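Ticket: Cera arm drops or misses soft items on the sofa pick-up task
Reading time: 2 min
Opened by: Wiebke Vogler
Assigned to: Torben Pfeiffer
Status: open, lowered to minor 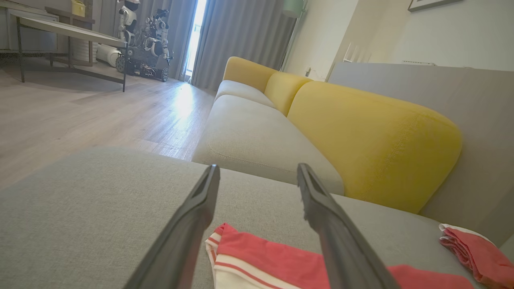
Problem

The task is to pick clothing off the sofa and put it in the basket by the door. Cera does this well with towels laid flat on the table. On the sofa it closes on nothing, or it pinches the seat fabric along with the garment and stops with a force error. The red and white garment, likely shorts, is the worst item. Second worst is any cloth bunched up against the back of the sofa.

Expected: garment lifted clear of the seat on the first or second try.
Seen: 9 tries on Friday, July 21, 2023, with 2 clean lifts. The other tries ended in a force error or an empty grip.

Checked so far

Fingertips cleaned, no change.

Wrist camera calibration redone. It was off a little. Empty grips dropped, force errors did not.

Seat height. The planner was treating the seat as a hard plane, the same as the tabletop. The cushion gives when the fingers press, so the arm keeps going down until it trips the limit. Torben set the surface type to soft and raised the stop height by 6 mm. Force errors are less frequent now, but thin items get missed.

Grip force cut to 95 percent of default. No difference, set back to default.

Segmentation. The gray seat and the yellow cushions are labeled correctly. White trim on the garments is sometimes labeled as background, so the grasp point lands on the trim edge and slides off. Mahlet Ejigu is relabeling the February set to include trim.

Comments

Helmut Meinecke: Does this block the Clincombe visit? They asked for one thing, whether it can tidy a living room without a person standing next to it.

Torben Pfeiffer: It can't yet. It can clear a table. For the sofa somebody has to be there to restart it after a stop. I would tell them that.

Wiebke Vogler: Agree. Picking up two pieces of clothing takes me a few seconds. With restarts the arm needs several minutes. I would leave folding off the list entirely.

Helmut Meinecke: OK. Table only for the visit. Lowering this to minor.

Next steps

Torben: try a sideways approach for items against the backrest.
Mahlet: retrain when the trim labels are in.
Wiebke: rerun the same garments with the new stop height and log each try separately.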